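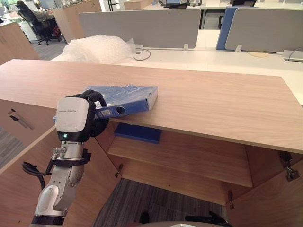 Hi again, and welcome to the page I kept promising to make! For anybody who landed here from the newsletter, this is about the big sort-out of the back office, the room most of you know as the place where the coats go. It has one long counter with cabinets under it, and for years those cabinets have been where paper goes to retire. I finally got fed up in September when I needed the insurance file and found a bag of potting soil instead (the insurance file was under the potting soil).

So, binders. Blue ones, mainly. Way back when we moved over from Trovthorpe, Huw Gittins bought a whole batch of them in blue and said we would never need another color. He was right, but it does mean you can't tell one from another unless you read the spine, and a lot of the spines were blank or said things like "misc 2." I love you, Huw, but what is misc 2?

The cabinet with the double doors is the one that gets the binders from now on. One shelf, doors that open wide, and you can see right to the back without getting down on your knees. I did think about putting them up on the wall on one of those Miswood racks, and Dariusz Śliwiński even came by with his tape measure, but the wall is old plaster and he made a face at it, so that was the end of that.

A few things about how they go in, for those of you who use the room:

Spines out, please! The finger hole should face you, so you can hook it and pull. When they're in backward you end up scrabbling at the loose side and everything slides.

The wrapped ones can stay wrapped. Benvinda Azevedo asked if she should peel the plastic off and I said leave it, it keeps the dust away and the label can go on top.

Current year sits in front and older years get pushed to the back. Anything older than 30 months comes to me first and I'll decide if it goes to the basement. I've already taken 4 boxes down there and my back would like everyone to know about it.

I got a lot of questions about labels, so: black marker, capital letters, what it is and then the year. Ásdís Riis has the best handwriting out of all of us and has kindly said she'll redo the ugly ones (mine, mostly) if you leave them on her chair with a sticky note. 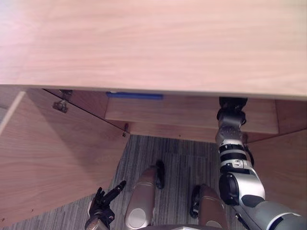 The other thing I wanted to talk about is the drawer. I'm so fond of a shallow drawer, but they're terrible for us as a group, they just fill up with dead pens and takeout menus. I pulled a menu out of ours for a noodle place that closed before Bartosz Głowacki even started working here. From now on it's for the stapler, staples, the good scissors and the cabinet key. If you need somewhere to put a thing that isn't one of those, ask me and we'll find it a home.

Please also push the doors all the way shut when you're done, especially on the left. It swings out right where your shins are if you're standing at the counter, and I have the bruise. Bartosz wants to put soft-close hinges on everything and has been sending me links to a set from Turent. They look nice! They're also more than I want to spend this month, so maybe in spring.

I wiped down the wood while I was at it, top and insides, just a damp cloth and a drop of dish soap and then a dry towel after. Somebody (Lim catalog in hand, you know who you are) suggested oiling the counter. I'd like to try a little patch at the back corner before we do the whole thing, and it'd have to be on a weekend so nobody puts a coat on it.

Still to do: the old phone books, a shoebox of keys that might open anything or nothing, and some 3 bags of cables that I'm not ready to face. If you see a charger in there that you've been missing, come and get it before I lose patience with the lot.

I'll add more pictures when the keys are sorted. Write to me at the usual address if you've got a binder at home that ought to be here, and yes, Huw, that includes the one in your garage.

Page updated 2024-12-18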